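Pindham Mechanics List
Re: Higher derivatives, and whether we need names for them
8 Mar 2018

On the question of units, someone wrote:

> I have never seen the point of naming anything past jerk. Velocity you
> can feel, acceleration you can feel, and jerk you can feel if you ride
> the bus. After that it is just differentiation for its own sake. If I
> want the sixth derivative of position I will write a little six in
> parentheses and go to lunch.
>
> Also, the claim in the Rowbotham notes that a body starting from rest
> "must have every derivative nonzero at the first instant" is plainly
> wrong and I wish people would stop forwarding it to me.

I agree with the second paragraph and about half of the first, so I'll take them in reverse order.

The Rowbotham argument, for those who deleted it, goes like this. A body sits at rest until t = 0 and then moves. To move it needs a velocity, to get a velocity it needs an acceleration, to get an acceleration it needs a jerk, and so on up the ladder. So at t = 0 every rung must be occupied. It sounds fine after dinner.

The trouble is the word "needs." Take x(t) = 0 for t less than or equal to zero, and x(t) = exp(-1/t) for t greater than zero. Work out the derivatives from the right at t = 0 and they are all zero, every one, as many as you have patience for. The body moves anyway. At any later time, however small, it has left home. The exponential goes to zero faster than any power of 1/t can blow up, and each derivative is just a polynomial in 1/t times that same exponential. 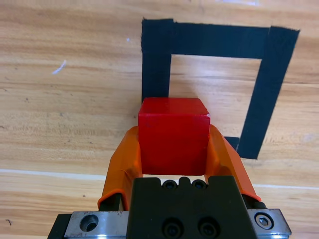

So a smooth start is possible with the whole ladder empty at the first instant. What you can't have is a smooth start that is also analytic. An analytic function that is zero on an interval is zero everywhere nearby, and the body would stay put until the end of the semester. I suspect this is what the notes were reaching for, and missed.

The other way out is to give up smoothness. Let x = t^4 / 24 for positive t. Position, velocity, acceleration and jerk are all zero at the start, and the fourth derivative steps from 0 to 1. There is nothing illegal about this. Whether a real force can step in that way is a question about springs and contact and the stiffness of things, and the math has no opinion.

I did once try to do this numerically with exp(-1/t), by the way, and do not recommend it. At t = 1/400 the exponent is -400, and exp(-400) is a very small number that double precision can still hold without complaint. At t = 1/3,542 it is not held at all. You get zero, the body is officially at rest, and the program is very confident about it. Differencing the result six times gave me a plot I can only describe as hair.

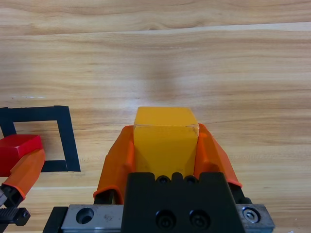 Names and notation

Now the first paragraph. I don't care for the cereal names either. But there is a use for having some word for the fourth derivative, and it comes up as soon as you integrate by parts.

Suppose you want the path from rest at x = 0 to rest at x = 1, over unit time, that makes the integral of jerk squared as small as possible. Euler and Lagrange tell you the sixth derivative vanishes, so x is a fifth-degree polynomial. Fix position, velocity and acceleration at both ends and you get

x = 10t^3 - 15t^4 + 6t^5

Differentiate three times and the jerk is 60 - 360t + 360t^2. It starts at 60, having been 0 a moment earlier while the body was parked. So the minimum-jerk path begins with a jump in jerk, which people find upsetting when they first notice, usually after having told somebody how smooth it is.

If you want the jerk to start at zero too, you minimize the square of the next derivative and get a seventh-degree polynomial:

x = 35t^4 - 84t^5 + 70t^6 - 20t^7

You can check that the coefficients add to 1. And then the fourth derivative jumps at the start, and you can see where this is going. Each time you tidy one rung the mess moves up to the next. In writing that down I needed to say "fourth derivative" only once, so perhaps the point goes to you after all.

Two loose ends. The Vidus tables print the seventh-degree polynomial with a plus sign on the last term. Put t = 1 in and you end up at 41, a fair overshoot. And whoever has the Tindulance reprint with the handwritten corrections, page 354 is missing from the scan and I would like to know how the proof ends.

Please trim your quotes when replying. The last digest was mostly angle brackets.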